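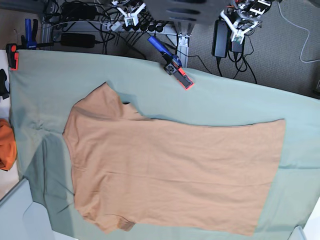
Workroom Safety Checklist: Thongdee Alterations, Penness Building

Inspected by: Callum Moncrieff
Walked with: Napaporn Sriwong, shop manager
Date: December 1, 2025
Floor area covered: 3,185 square feet (workroom, stockroom, rear hall)
Last inspection: September

Marks used: OK, FIX (shop to correct), WATCH (look again next visit)

EXITS AND AISLES

1. Front and rear exits open without a key from inside. OK

2. Exit signs lit. FIX
Comment: Rear hall sign is out. Front sign is fine. Napaporn has ordered a battery for the rear one.

3. Main aisle at least 42 inches wide along its full length. FIX
Comment: Garment rack by the stockroom door pushes into the aisle. Moved during the visit. Please mark the parking spot with floor tape, as it was in the same place in September.

4. Rear hall free of boxes and rolls of fabric. OK
Comment: Much better than last time.

WORKTABLES

5. Tables steady, no rocking or loose legs. WATCH
Comment: The table nearest the window has a slight wobble. Gaetano Barbieri tightened the bolts while we were there. It needs a new foot at some point.

6. Table covers lie flat, do not hang into the aisle, and have no pins left in them. OK
Comment: Ran a magnet over the covers. Found two pins on one table, removed. Pins go in the dish before a garment is folded or moved.

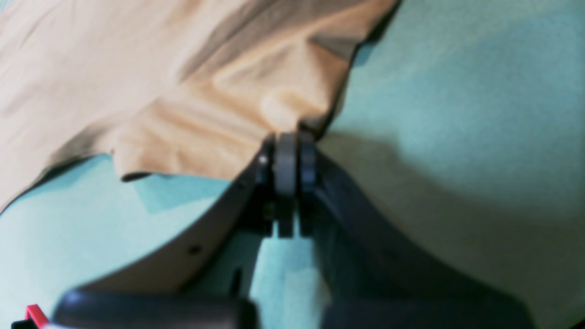

Item 6: beige cloth on the teal surface.

7. Shears and rotary cutters closed or sheathed when set down. FIX
Comment: One open cutter was under a pattern sheet. Talked to the cutting staff about it. Mayuree Wongsuwan will add it to the end-of-shift list.

PRESSING AREA

8. Irons on their rests, auto shutoff tested. FIX
Comment: Iron 2 did not shut off in the test. Tagged and taken out of use. Do not put it back until Susta Repair has returned it with a slip.

9. Steam hoses free of cracks, clamps tight. OK

10. Nothing that can burn stored within reach of the hot plates. OK

11. Heat-resistant gloves at the press. WATCH
Comment: One pair, worn thin at the thumb. Will need replacing before long.

ELECTRICAL

12. Power adapters and chargers have whole cases, no scorch marks, and cords that are not pinched. OK
Comment: Checked by hand. Keep fabric from piling up against them. The old label sheet is missing, so nobody could tell me which adapter goes with what. Lertchai Chareonsuk is making new labels.

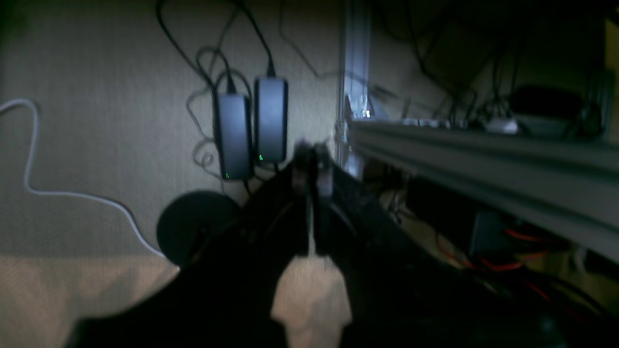
Item 12: power adapters, side by side.

13. No extension cord used as permanent wiring. FIX
Comment: Brown cord behind the overlock machines runs to the stockroom fan. An outlet is needed on that wall. Landlord (Gurnby Properties) to be asked in writing.

14. Breaker panel labeled and clear. OK
Comment: Breaker 8 is now labeled "press."

FIRE AND FIRST AID

15. Extinguishers charged, tags current. OK

16. Lint traps and floor behind machines cleaned. WATCH
Comment: Traps fine. There is lint under the overlock machines on the left side.

17. First aid kit stocked. FIX
Comment: Out of small bandages and eyewash. Everything else was there.

FOLLOW-UP

Items 2, 3, 7, and 17 can be closed by email with a photo. Item 8 needs the repair slip. Item 13 stays open until the outlet is in; unplug the cord at closing until then.

Signed: C. Moncrieff
Received: N. Sriwong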